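Khunthong bimanual wire handling set: README

Read the fault section before you train on this. Seriously. The April release went out without it and two groups have already trained on the bad part.

Status: usable with the exclusion list applied. Do not use the raw folder as is.
Maintainer: Jaruwan Rungrueang
Robot side: Manaia Waaka
Annotation: Lucero Cabrera
Safety contact for the lab: Akosua Tetteh

What's in it

300 teleoperated episodes, two arms working over a populated circuit board on a white table. Task is to bring a wire bundle in with one gripper, steady things with the other, get the plug to a header, let go, back off. Board, wires and plug are scrap, unpowered the whole time. Streams are fixed camera, wrist cameras, joint states both sides, gripper width both sides, operator pedal, and the stop line state. Force is estimated from motor current, there's no force sensor, please stop emailing us about the force sensor.

Board sits raised on a plastic container so the fingers can get in at the sides without hitting the table. Container isn't fixed down. Should have been, see below. 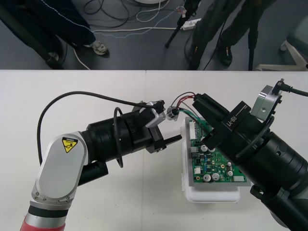

Both arms in over the board, wires running from the plug near the left gripper towards the black gripper head and down to the board.

The fault, short version

Right gripper closed on wires with no close command from the operator. Left arm carried on retracting because as far as it knew everything was fine. Bundle went tight, board and container got dragged towards the left, a plug latch broke. No one was hurt. Someone could have been, there were people standing at the table and one of them had started to reach.

It was not one event. Once we knew what to look for in the logs we found it in earlier episodes where the gripper had closed on air, so no one noticed.

The fault, long version

Gripper commands go through the Truritum bridge, which holds the last width target and re-sends it. Supposed to hold for a short while and drop to "no command" if the operator stream goes quiet. The hold was set to 3000. Manaia read that as microseconds, the bridge reads it as milliseconds. So for three seconds after the stream dropped, the right gripper was still getting an old target, and if the old target was "closed" from the previous grasp it closed. Left side has its own config file with the right value in it. Nobody had diffed them.

Why did the stream drop. Network cable to the right-hand operator station, worn clip, pulls out a bit when it's stepped on. There's a lot of cabling on the floor on that side of the table. Stream comes back when the plug seats again, no error shown, operator sees a small stutter in the view and keeps going.

Then the stop. Operator hit the pedal. Pedal stops new motion commands, it does NOT release grippers and it does not stop a motion segment already sent to the arm. We all thought it did. The label on the pedal said STOP which didn't help. The actual stop line (red mushroom button) cuts both arms but was at the far end of the bench and the operator had both hands in the controllers. Kamonchanok got to it.

Order of things as the log has it, times are relative:
stream drop on the right side
stale close target re-sent by bridge
right gripper width goes to wire thickness and stays there
left arm starts its retract segment
left wrist current climbs
pedal pressed, no effect on the segment
stream returns, operator's view is already wrong by then
mushroom button, everything off 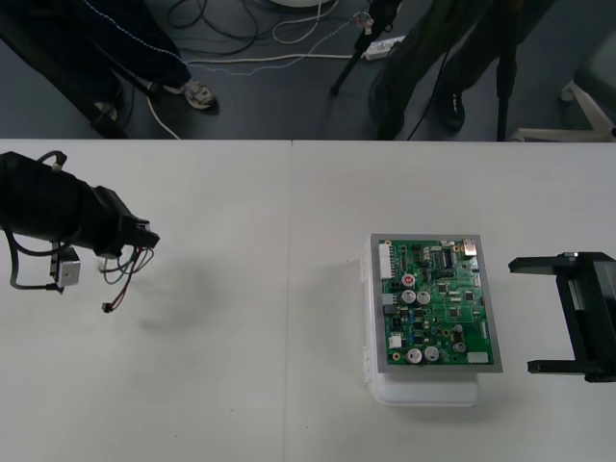 Clearing the bench afterwards was its own lesson. With both arms off the brakes hold and the fingers hold too, so any wire still in the fingers stays under tension until somebody opens them by hand. First instinct is to grab the wires and pull. Don't. Support the arm first, then back the finger drive off with the hex key, then take the wires. If the arm is loaded by the bundle it moves when the bundle lets go. Akosua has written this up as a card and it's now taped to the cabinet.

Also check the wrist after any pull like that. Wires routed past the collar on the wrist fixture can take the load instead of the plug, and you won't see it from the fixed camera. Sleeves look fine from a distance and the conductors have crept. We now do a tug test on each conductor and a look at the collar through the wrist camera before the arm is re-enabled.
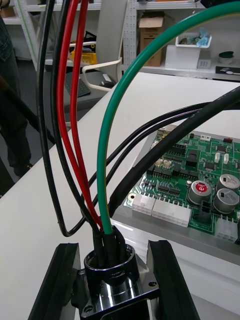

Jaruwan Rungrueang
Data maintainer, Khunthong set

What this did to the data

Three kinds of damage, in order of how much they'll hurt you.

Action labels on the right gripper are wrong during a drop. The recorded action is the operator's last input, the robot was executing the bridge's held target. So you get episodes where the action says open and the state closes. A policy trained on that learns something odd about gripper lag, ours did, it would hesitate for ages before letting go. Loss looked perfectly ordinary the whole time.

Timestamps. When the stream comes back the recorder flushes its backlog with arrival time, not send time. Bunched samples. Resampling hides it. Use the send_time column, the arrival_time column stays only so you can find the bunches.

Camera pose. The tripod mount was handled during that session and the extrinsics file was made at the start. We can't tell exactly when it shifted. The fixed camera and wrist cameras don't agree after the fault episode, error is worst at the far side of the board. If you only use images you'll probably not care. If you project anything, drop that session or recalibrate from the board corners, script is in tools/recal. Script is slow, sorry.

Wires and occlusion, while we're at it: the bundle hides a good part of the wrist view for long stretches and a black cable on a black gripper over dark chips is hard for everyone, human annotators included. Lucero's team marked wire contact by eye from the wrist view and went back over the disputed ones. Contact labels on black wires are weaker than on red or green. There's a confidence column. Use it.

Exclusion list

exclude/stale_close.txt : right gripper moved with no live command
exclude/bunched.txt : arrival bunching, fine if you use send_time
exclude/extrinsics.txt : camera pose not trusted
exclude/hands_in.txt : a hand inside the reach of either arm while enabled

Five episodes are on both the first and last lists. Those are withheld and not in the download. If you have the April copy you have them, please delete. Filenames are in the changelog.

The hands_in list is not a data quality thing. We don't want policies trained where a person reaching in looks like a normal part of the task. Floltent asked for them for a person-detection test and we said no, because consent from the people in those episodes was for a manipulation set and nothing else.

What changed on the rig

Bridge hold is now 3000 microseconds on both sides and the unit is in the parameter name, hold_us. Old name is rejected at startup. Config for both arms comes from one file.

Gripper goes to "keep current width, no new motion" on stream loss. We argued about opening instead. Opening drops whatever it has, and with the arms over a board that's usualy worse.

Loss of either stream now halts both arms. This is annoying. Expect more aborted episodes in later releases, they're flagged abort_stream and kept.

Current limit on left wrist retract lowered. Trips sometimes on a stiff bundle with nothing wrong. Manaia is still tuning, see open items.

Second mushroom button beside the operator. Pedal relabelled PAUSE. Worn network cable in the bin, new one has a locking connector. Floor cabling to go in covers, ordered through Broluto, not here yet so watch your feet.

Container clamped to the table. Should be visible in any episode from the next release on, and yes the board height is a touch different with the clamp so re-fit your height offset.

Standing rule now: while arms are enabled nobody adjusts a camera, a tripod or a light. If it has to move, disable, move it, recalibrate, new session id. Sounds obvious, wasn't written anywhere. 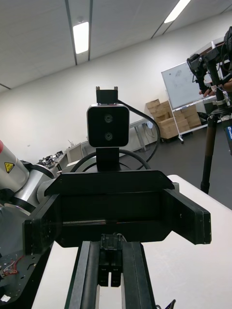 Across the table at wrist height: black gripper with the stereo camera above it, silver-jointed arm at left, tripod at right.

Checks before you load

Run tools/check_actions. It compares commanded width to measured width on both grippers and prints anything that disagrees for longer than the hold. On a clean copy it prints nothing for the included episodes. If it prints something, tell us which file and send the checksum, not a screenshot.

Run tools/check_time if you've resampled anything yourself.

Widths are in metres. Joint angles radians. Current is amps at the motor, not corrected for temperature. Left and right are from the robots' naming in the config, which is also left and right in the fixed camera. In wrist views they're whatever they are, depends which wrist.

Not good for

Anything on live boards. Anything where you need real contact force. Claims about insertion success in general, it's one sort of plug, and the operators got good at it. Safety validation of any kind, please don't cite this as evidence a cell is safe, it's close to the opposite.

Open items

- left retract current limit, false trips (Manaia)
- we still don't know if the wrist collar slipped in the fault episode or had slipped before it
- contact labels on black wires, second pass (Lucero)
- log the pedal and the mushroom button seperately, currently one bit each but the names are swapped in the older files
- cable covers
- card for releasing a loaded gripper needs a version with drawings (Akosua, Kamonchanok)

Issues to the tracker. For anything where a person could get hurt, ring the lab, don't file it and wait.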